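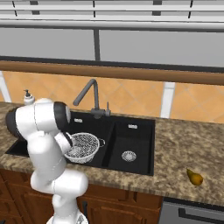

Hadi Sleiman replied on Sunday that the wrist fault had returned in the Kesturell workshop build and asked that the ticket be reopened. According to his note, the controller stops with a following error when the arm reaches down into a sink basin, and the gripper then holds its last commanded width until power is cycled.

Status: Reopened
Component: Arm controller, wrist joint 2
Supply: 48 V
Simulator: Rovbridge, kitchen model

Action 1. The sink task was run in the simulator with the workshop's settings file. The error did not occur in 20 runs.

Action 2. The requester was asked to lower the wrist speed limit to 15 percent and repeat the task on the physical arm. He reported that the error still occurred, later in the descent.

Action 3. The settings file was compared with the Janevski reference file. The payload value had been left at zero after the gripper was replaced. The simulator reads payload from its own model and does not use this value.

Requested of the user: enter the combined mass of the gripper and the tool plate, save, restart the controller, and attach a new log. Please do not raise the error threshold while this ticket is open.

Pending: log from requester.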